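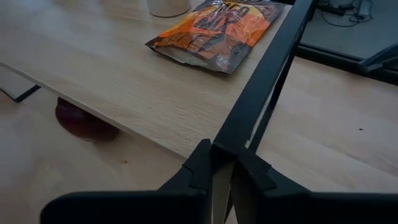 I have been thinking a good deal this winter about borrowing, and how little of it we do any more. When I first moved to Skollimby there were 132 houses and, as far as I could make out, one decent ladder, which lived behind the Opreas' shed and went up and down the hill all summer long. You had to knock for it, of course, and knocking meant tea, and tea meant hearing about somebody's knee — but you got your gutters done in the end!

Now we each have our own ladder, and I include myself. I paid 60 pounds for mine in December and have been up it once. My neighbour Vasilică Roman would gladly have lent me his, and I'd have come away with a jar of plums as well, I should think.

I know people worry about things coming back broken, or not coming back at all (I am still missing a cake tin, if anyone in Trelstead is reading). I'd still sooner lose the odd tin than go six months without a reason to knock on a door. So my ladder is by the side gate, and the kettle works.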